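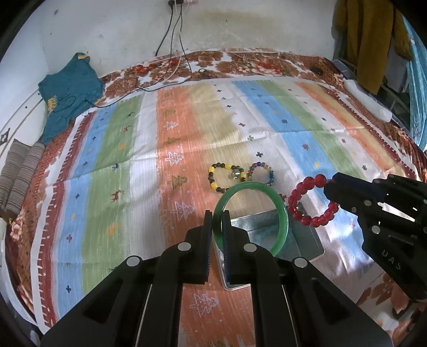
Minutes of the Umero Jewelry Circle

Home | Meetings | Newsletter | Contact

September meeting, 7:00 pm. With us were Ayman Masri (chair), Helge Brekke, Ebbe Strömberg and Halvard Ljungberg, who kindly took these notes. Valter Vik sent his regrets and a very nice note.

1. Bracelets for the fall table
Ayman thanked everyone for bringing so many lovely pieces, and we spent a happy while passing them along. The green jade bangle was much admired, and so was the red beaded bracelet with the little silver spacers. Helge likes the yellow one with the dark brown and black beads best of all, while Ebbe spoke up warmly for the multicolored one – he feels small beads get overlooked at fairs. Agreed that all four go on the table.

2. How to show them
We talked at some length about the metal tray with the teal design. Halvard would like the bangle on it by itself, and Helge wondered if a striped cloth is too busy underneath. Ebbe loves the reindeer and Christmas trees on his and would be sorry to leave it at home – we will try it both ways at the next meeting.

3. Money
The balance stands at $723. Up to $500 may be spent on clasps and cord from Bulasent. Helge will place the order.

4. Other business
Valter's note asked if we could start earlier in winter. Held over until he can be with us. Closed at 8:40 pm with coffee and Ayman's good almond cake.

2 comments | 14 shares

Contact the Circle | © Umero Jewelry Circle | Back to top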